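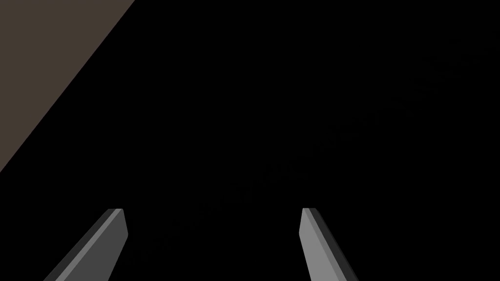 Gris y negro, los colores de la temporada

Trucos para disfraces caseros: cuáles funcionan y cuáles no tanto
Oct 21, 2023

Cada otoño vuelven los mismos consejos para hacer un disfraz en la mesa de la cocina, y cada otoño pico con alguno. Van los que he probado. De los demás desconfío por principio.

Armaduras de cartón. Dicen que con cola blanca rebajada con agua el cartón queda «como piedra». Queda como cartón con cola. Algo más rígido, sí, pero si le das una mano generosa se abomba y ya no hay quien lo enderece. Mejor manos finas, por las dos caras, con un peso encima mientras seca. Una noche entera, aunque en el bote ponga 3 horas.

Pintura metalizada. El espray Konura cubre bien la goma EVA siempre que se selle antes; sin sellar, la goma se lo bebe. El envase promete «efecto acero». A mí me parece pintura gris con purpurina, pero de noche y en una escalera mal iluminada cuela. Se pinta en la calle o en el balcón, con mascarilla, y lejos de la ropa tendida del vecino.

Pegamento. Mucha gente recomienda el Usman de contacto para todo. Para suelas y correas me ha ido bien. Para pegar tela fina traspasa y deja una mancha amarillenta que no se va con nada de lo que se aconseja por ahí (alcohol, vinagre, congelador: los he probado los tres). La tela se cose, aunque sea con puntadas feas por dentro.

Cascos y máscaras. El sudor no se arregla con polvos de talco, que acaban hechos pasta en la frente. Una tira de felpa cosida a una goma, puesta por dentro a la altura de las cejas, hace bastante más. Y agujeros en la coronilla, donde no se ven. Si el niño lleva gafas, prueba el casco con ellas puestas antes de pintar nada.

Capas. Un metro y medio de forro barato basta para un adulto de estatura normal. El dobladillo termoadhesivo aguanta una salida; si piensas reutilizar la capa, cóselo. En Undico venden el forro por retales y hay que mirarlo a contraluz, porque algunos traen taras.

Sangre falsa. La de sirope con colorante mancha de verdad. Quien diga que sale con agua fría no ha tenido un sofá claro.

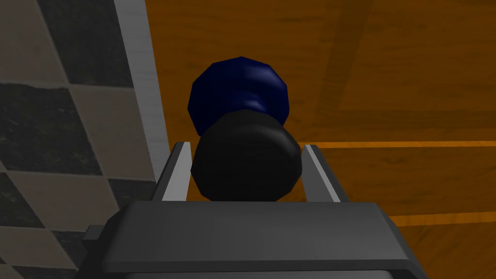 En los comentarios del año pasado alguien contaba que el sirope sale sin problema si se ataca enseguida con jabón de lavar los platos, y que en su casa de Dinda lo habían comprobado con tres camisetas. Puede ser. Las camisetas se meten en la lavadora y el sofá no. Sigo prefiriendo pintura de cara roja, en poca cantidad y con esponja.

Guardarlo todo. Las bolsas de vacío arruinan cualquier cosa con relieve. Caja rígida, papel arrugado dentro del casco y fuera del trastero húmedo. La goma EVA pintada se pega a sí misma, así que un trapo viejo entre pieza y pieza. En enero conviene abrir la caja y airearla un rato.

Lo que cuesta. He leído que hacerlo en casa sale «casi gratis». Mi última armadura se llevó 600 gramos de cola y dos botes de espray, más las cuchillas del cúter, que tampoco las regalan.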